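Open Day at the Cutdale Workshop: Gallery
October 15, 2022

Stokuro opened its Cutdale workshop to the public on Saturday, and around 200 people came through between the morning and late afternoon. Most were from Cutdale and Grokitstead, with a busload from the Brzozowska technical college.

The main demonstration was kitchen work with a two-armed robot. Visitors watched it in simulation first, on the big screen by the roller door, then moved to the floor in groups of 20 to see the hardware. Each session ran a bit over time because of the questions, so the last group started late. Thanks for waiting.

The simulator sessions were popular with the kids. The room layout, the wall patterns and the things on the counter can all be changed between runs, and the team took suggestions for what to try next. The colour of the walls got the most votes.

Tea and sandwiches were served in the side office. A grey umbrella and a child's jumper were left behind and can be picked up from the front desk on weekdays. The next open day is planned for February, and bookings will go up on this page.

From the simulator: white arms and black grippers at a speckled counter, with a red fruit and some bottles towards the far end.

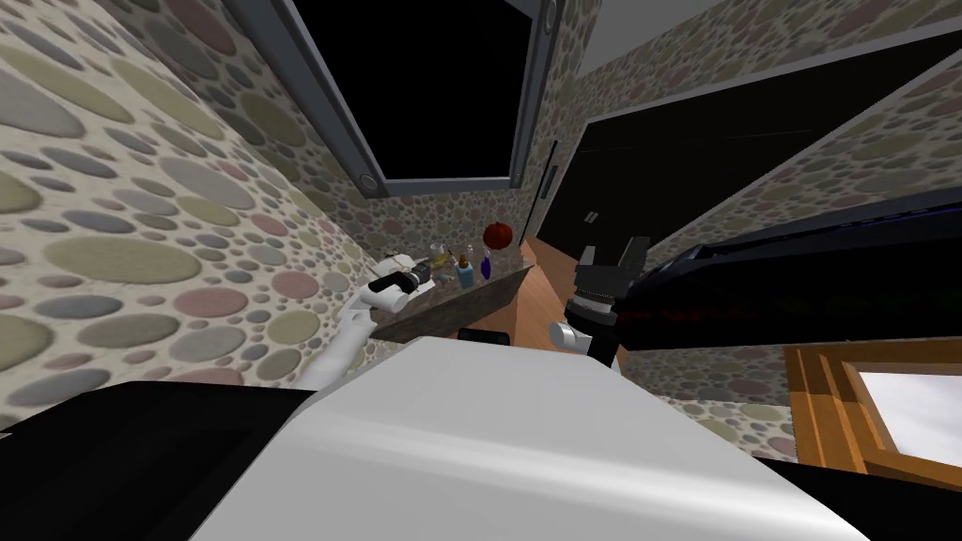 Why practise in a simulator before using the real robot?

Mistakes cost very little there. A dropped bottle doesn't have to be swept up, and the same task can be run many times over with small changes before anyone tries it on the workshop floor.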